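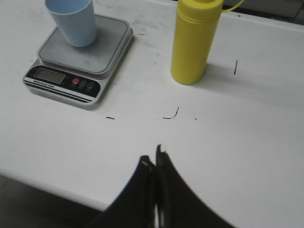
The Weighing Corner

In our shared kitchen in Mustholm there is one table which we use only for weighing. I promised to make a small page of it for the friends in Dastitz, who are planning a similar kitchen and asked me many times how ours is arranged. I am not a professional cook, and please forgive my English if some words are not the usual ones.

We began with the weighing in December. Before that time everybody used spoons and glasses, and the glasses were all of different size. The salad dressing was sometimes good and sometimes so sour that we gave it to the compost. I like very much to cook without a recipe at home, but in a kitchen where other people must repeat what you have done, a scale is a great help.

The first picture, at the top of the page, has the scale with the blue cup, and the yellow bottle next to it. The scale is a simple one. It has the words "Electronic Scale" on the front and a red button, which is easy to find also for a person without glasses. The table is white and already a little marked from use. I have tried to clean the marks with soda, and some of them stayed. I decided that I can live with them.

On the yellow containers

We keep more than one kind of thing in yellow plastic, and the new people mix them up. The colour is from the Niskanen shop, where we got most of our kitchen plastic at a good price, and there was not much choice that day. My advice to Dastitz is to buy different colours if you can. When the container has no label, write one on tape, and put the tape on the body. Lids go to the washing and come back on another jar.
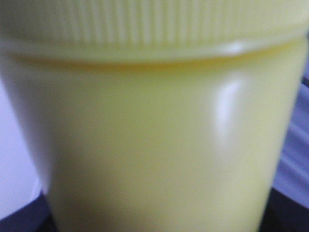 Pale yellow plastic from very near, with the fine ridges of the lid.

Ridges like these are good when the hands are oily. In the old kitchen in Lelton we had smooth lids and we opened them with a towel, which was slow and sometimes ended with mustard powder on the floor. I still have the towel.

How we use the cup

The cup goes on the scale first, empty, and then we set the display to zero. After this you add the oil, look at the number, set to zero again, and add the vinegar. For one small portion of dressing we take 25 grams of oil and 6 grams of vinegar. Mustard comes the last, because it sticks to the wall of the cup and it is difficult to take back if you gave too much.

A light plastic cup is better for this than a glass one. It does not tire the hand, and if it falls you only have to wipe. Please put it in the middle of the plate when you can. If it touches the table or the wall, the number will be wrong and you will not notice it before you taste.

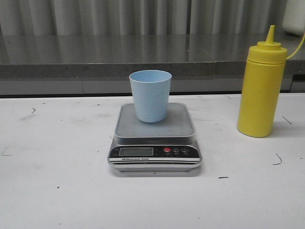
Blue cup on the scale, yellow squeeze bottle standing to the right.

The squeeze bottle has a long pointed top, so it is possible to give a very small amount. I find it more exact than a spoon. Its cap hangs on a thin loop, and I recommend to buy only bottles with this loop. We had 2 bottles without it, and both caps were lost before the spring.

If the friends in Dastitz want the recipe cards also, I can send them. They are written by hand and I must first copy them clean.

Page last changed: Feb 25, 2021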